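Washing at the new flat
17 Nov 2021

We moved to Trerkwood without a dryer, so everything now goes on one rack in the hall. Bedding takes two days. Socks are done by the next morning if the door is left open.

Towels

I was putting in too much powder and they had gone stiff. Halyna Lytvynenko told me to halve it and skip the softener. I did that for three washes and the bath towels feel better. I fold them in half, then in half again, and they fit the narrow shelf.
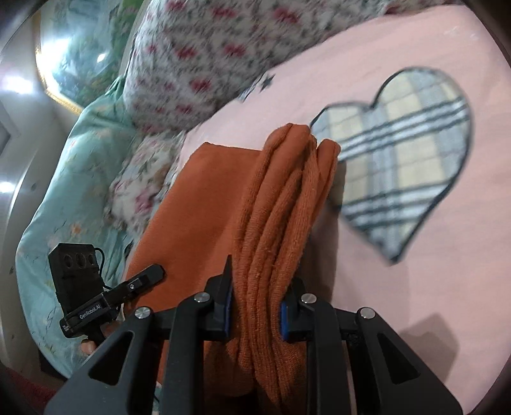 Costs

The meter bill for the last quarter came to £114, down from £121. Some of that is the 30 degree wash. I still do sheets at 60.

I'll look at secondhand dryers in January. Danylo Sirko is selling his, but it won't go through our kitchen door.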